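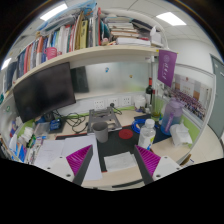

Papers and a gray cup on an office desk.

Does a healthy person need a mail-in blood panel?
December 19, 2021

The medical director of Mukel would like me to know that she was a doubter too. She spent years in family practice in Bruvton before she joined the company, which sells a finger-prick blood panel to people who feel fine. "I used to roll my eyes at this stuff," she says. "Then I saw how many patients never come in at all."

It's a good line, and I have heard it from other companies. So I ask what the panel finds that a regular checkup would miss.

She is careful here. "I wouldn't say miss. I'd say we find it earlier in some people." How much earlier? She doesn't have that number. What she does have is a customer survey from May, which went out to over 2,000 buyers. I ask how many answered. About half that, she thinks, and most of them were happy. People who liked the kit enough to fill out a form about it liked the kit. I am not sure what else we learn from that.

The trouble with "slightly off"

Mukel tests for a long list of markers and flags anything outside the usual range. Test enough things in enough healthy people and some results will land outside by chance. She doesn't argue.

"That's true of any lab," she says. "We tell people a flag is a reason to talk to their doctor."

Their own doctor, that is. Mukel doesn't offer a visit. When I ask who pays for the repeat test, she says it depends on the insurance. I ask whether that is on the website. "It's in the FAQ," she says. I looked later, and it is, four screens down – after the part about feeling your best.

To her credit, she won't defend everything. The Drultitz add-on, a "vitality score" licensed from another firm, gets a long pause. "I wouldn't make a medical decision based on it," she says finally. Would she sell it? "I don't run that side."

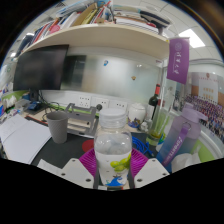

What she would tell her own family

I ask if her parents use the kit. They don't. They see a doctor every year, she says, and their blood work gets done there.

"If you have a doctor and you go, you probably don't need us," she says. "If you don't have one, I'd rather you did this than nothing."

Maybe so. But a person with a flagged result and no doctor is back where they started, minus the price of the kit and plus something to worry about. She says Mukel is in talks with the Laaksonen clinics about referrals. Nothing is signed, and she couldn't give me a date.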